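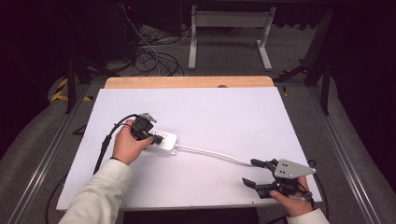

Pustmont Book and Paper Workshop -- bench notebook

March
Kiều Hầu

Third go at the paste for the Galard ledgers. The last batch was lumpy and went thin overnight, so I threw it out and washed the pan twice before starting again. Same bag of wheat starch from Baert, same scales, but this time I let the starch soak properly before any heat went near it. Last time I had it on the hotplate while I was still looking for the whisk.

Soaked 40 g in cold water for an hour, stirring whenever I walked past. It settles hard on the bottom if left alone and then comes up in a slab. Strained it into the pan and brought it up slowly. It stayed milky for a long while and then turned all at once, grey and glassy, and pulled at the spoon. I kept it going on a low heat well past that point. Kalkidan says I have been stopping too soon, going by the look of it and not by the feel, and I think she has it right. The cooked paste should drop off the spoon in one lump. Mine used to run.

Left to cool in the pan with a sheet of film pressed on to the surface, then pushed through the horsehair sieve twice. The first pass was hard work and the second was easy. Diluted a third of it to the thickness of single cream for lining. The rest is in the fridge, thick, in the jar with the blue lid. Please don't add water to the jar. Take out what you need and thin it in a dish.

Ledger 2

This is the one with the broken spine. The text block is sound for the first few gatherings and then loose as far as the middle, where somebody has had a go with brown gummed tape. The tape has gone stiff and taken the ink with it in places. The old animal glue on the spine is thick and dark, cracked straight across at the worst opening.

Put a poultice of methyl cellulose on the spine in short sections, covered it, and scraped as it softened. The glue came away as brown jelly with bits of newspaper in it. Some of the newspaper is readable, mostly shipping prices and part of an advertisement for boots. I have kept the larger pieces in an envelope at the back of the job folder. They can go back with the ledger if the owner wants them.

I let one section sit too long and the damp went into the folds. It shows as a faint tide line on the inner margin of leaf 119, well away from the writing. Blotted it straight away and put it between felts. It is less obvious now but it's there, and I have put it in the condition report. For the remaining sections I used a thicker poultice and kept the pieces smaller, and had no more trouble.

The gummed tape is a different problem. Warm water on a swab lifts the paper carrier easily enough, but the adhesive underneath stays tacky and moves if you rub it. I did one short length as a trial and stopped. The red ruling next to it bled very slightly on the swab. The black writing did not move at all. I would like Kalkidan to look at the red before I go further. If it is as touchy as I think, the choice may be to leave the tape where it crosses the ruling and only take off what sits in the gutter.

Guards

Cut guards from the lighter of the Japanese papers, grain running head to tail. Tried needle-tearing the first few for a feathered edge and then went over to the water pen, which is quicker and leaves longer fibres. The paste at single-cream thickness was good for this. It held without cockling and I could slide the guard into place for a few seconds before it grabbed.

Stuck down, they went under blotter and light weight. I changed the blotters after ten minutes and again after lunch. The outer folds came out flat. One inner fold has a slight ripple where I stretched the guard as I laid it. It will be hidden by the sewing, but I may redo it anyway, as it puts the leaf a hair out of square at the foot.

Leather

The skin for the spines arrived from Stelerora. It's the same calf as they sent before, though a shade redder. In the day's light by the window the difference is plain against the old boards, and under the bench lamp you would hardly see it. Three swatches of dye are drying on the pin board, labelled on the back. The middle one is closest to my eye, possibly a bit flat. It wants a second thin coat and not a darker mix.

Pared a trial strip with the French knife. It needed stropping before it would cut cleanly, and even then it dragged at the turn-in. I'll regrind it when the wet stone is free. The skin itself pares well, firm with no sponginess towards the belly, so I would order it again.

Costs

Leather and starch together come to 343 so far, with the paper still to be added. That is over what I put in the estimate. Most of it is the leather, where I had gone by last year's price list. I have written to Galard to tell them before we cut into the skin. If they would prefer cloth spines we can still do that, and there is enough of the brown buckram on the roll for the whole set. Leather is right for the books, but they are going to be handled in a reading room and cloth would take that well.

Press

The small nipping press is sticking again on the last half turn. Cleaned the thread and put a touch of oil on it, which helped for the afternoon. There is a flat spot on one side of the screw that I can feel with a fingernail. Until it has been seen to, please use the big press for anything that needs an even squeeze -- the small one comes down harder on the left.

Notes on the paste, later

Checked the thinned dish at the end of the day. No separation, no smell. A little skin on top where the film had lifted. Stuck two scraps of the guard paper to blotter, one with today's paste and one with the methyl cellulose, and left them on the shelf over the sink. Will try peeling them once they are dry through. I expect the paste to tear fibre and the other to let go, but the last batch did neither properly and I want to see it before I line the spine.

Kalkidan asked whether we might mix the two. I have done it before for linings, mostly paste with a spoonful of the methyl cellulose beaten in, and it gives more time to work. It is slower to dry and I would not use it on the guards. For the spine lining it could be useful, given how long the ledger is and how awkward it is to get the cloth down straight in one go. Will make up a small dish and add a third scrap to the shelf.

To do

Show Kalkidan the red ruling and the trial length of tape.
Second coat on the middle swatch.
Redo the rippled guard, if there is time before sewing.
Strop and regrind the French knife.
Wait for Galard on leather or cloth. No cutting before then.
More blotter. We are down to the offcuts, and the offcuts are too narrow for the ledger leaves.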